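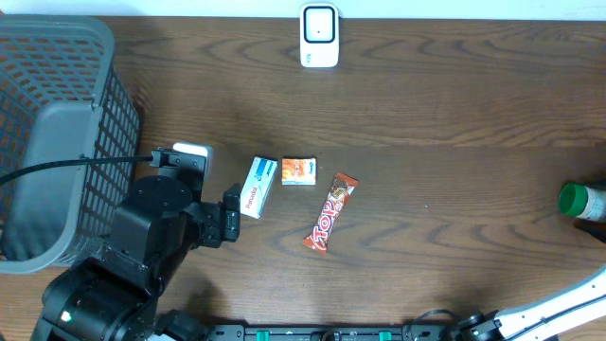 The Basket on the Table

By the time my mother's family came home from the market, the kitchen table was already cleared. The basket went down in the middle, everybody put their hands in, and ten minutes later it was empty again. I was maybe six years old and I believed that the basket was a part of the table, like a leg. In the apartment where I live now the basket is grey-green plastic and the table is brown wood, and I still feel a small discomfort if the two are apart for too long.

I started to write down what passes through this basket in the spring, when I had a cold and stayed home for two weeks. I am not a tidy person by nature. I moved to Gurnwood with one suitcase and I owned, for a short time, very little. Then things came. A person who rents a small apartment learns quickly that there are no empty surfaces, only surfaces that are waiting. The basket was my answer to the waiting. Whatever had no place went in the basket, and the basket had to be emptied before I could eat dinner.

The rule sounds strict, and in the beginning I cheated. I moved the basket to the floor and ate with my feet beside it. Later I became more honest with myself. Now I sit down, pull the basket close to the left side, and take the things out one after another. Mail goes to the right. Clothes go on the chair. Batteries, keys and small devices go to the far side of the table, where I cannot push them off with my elbow.

Why plastic? Friends who care about interiors have asked me this, some of them with pity. There are beautiful baskets in the world. On Kandasamy Street is a shop which sells only baskets, willow and seagrass and a kind of palm leaf, and I have gone in many times to touch them. I bought one. It was lovely for one winter, and then it began to leave crumbs of itself on the table, and one broken end pulled a thread in my best sweater. The plastic one has a thick, rounded rim that is kind to the hands. The sides are full of small openings, so the air goes through, and I can rinse it in the shower and put it back to work the same evening.

I think we are too hard on plastic objects that last. A bad plastic thing is a shame, of course, because it breaks in a month and stays in the ground forever. But a basket that you use every day for 10 years is another matter. My aunt in Inus still has hers, which was orange once. It has carried potatoes, wet towels, kittens, and a wedding cake in a box. She would not think to replace it, and I would not dare to suggest it.

The table is a different story. Wood remembers everything. I bought mine secondhand from a family that was leaving Gurnwood in June, and I paid a little too much, because I had fallen in love with the grain. It is dark and wavy and runs along the top like water in a slow river. In the upper half the color is more red, and closer to my chair it becomes lighter. I like to imagine that the light part was where the children did their homework, with sleeves going back and forth. I have no proof for this.

Such a table asks for some care, but less than people say. I wipe it with a damp cloth and then with a dry one. Twice a year I rub in a thin layer of oil, always in the direction of the grain, and leave it alone overnight. The basket is put away for that night, and I must say that the kitchen looks strange without it. I do not use a tablecloth. A tablecloth hides the crumbs, and then it hides the letters from the bank.

When I told my neighbors at the Plurkis building about this article, they started to show me their own baskets, without my asking. One couple keeps theirs by the door for things that must go out again: library books, a borrowed pan, a scarf somebody forgot. A retired teacher on my floor has one for each season and changes them like curtains. The young man downstairs has no basket, but he has a chair, and we all know what kind of chair this is.

I asked the teacher if she ever reaches the bottom. She said yes, on good days, and that she always finds the same button there. She does not know which coat it belongs to. She puts it back every time, since the coat may still come.

My own bottom of the basket is less poetic. Last night I found a receipt, one sock and a pencil that I had been looking for since winter. I put the pencil in the drawer, the sock on the chair, and after this I made soup.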